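3.2 The sorting bench before and after

The workplace we studied is the returns department at Sial, a distributor of toys and small kitchen goods. Before April, each returned item was picked out of its container by hand, checked for damage and placed on a tray or plate for the next person. Two people worked side by side at each bench. Now a robot arm does the picking on one of the benches and a single operator looks after it.

We spent 11 shifts in the department, watched the work and talked to everyone who agreed to an interview. We also had access to the handling log, which lists 2,746 items for the period. Of these, 727 were marked "operator assist", meaning that a person had to step in.
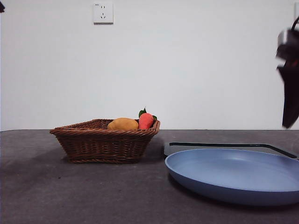 Figure 2. Robot bench with wicker basket, toy food items and blue pan. The gripper is at the right.

Soft toys and items with odd shapes made up most of the assists. Younes Amrani, who has worked at the benches the longest, told us he could guess from looking into a basket which item would cause trouble. The log has no field for this kind of knowledge, so he keeps his own list in a notebook. The other operators borrow it.

The job has become easier on the hands and shoulders. Several people said their wrists no longer hurt at the end of a shift. On the other hand, they found it more tiring to wait and watch than to sort. One operator described the day as "standing next to the work." Talking has also changed - with one person per bench there is less of it, and new employees used to learn the job mainly by talking.

The shift leader, Babak Farahani, did not agree with all of this. In his view the new role is a step up, and he pointed out that operators are now trained to restart the arm and change its settings. The training takes 2 days. Pay had not been changed when we finished our visits, and this came up in nearly every interview.

3.3 Comparison with Festholm

At the Festholm site the same kind of bench was set up with the operators involved from the start. They chose which items should go to the robot and which should stay with people. We only visited once, so we can't say much about the results, but the staff there spoke of the arm as a tool they had picked themselves. At Sial most people first heard of it when the bench was already being moved. We return to this difference in chapter 4, together with the interview questions we would change.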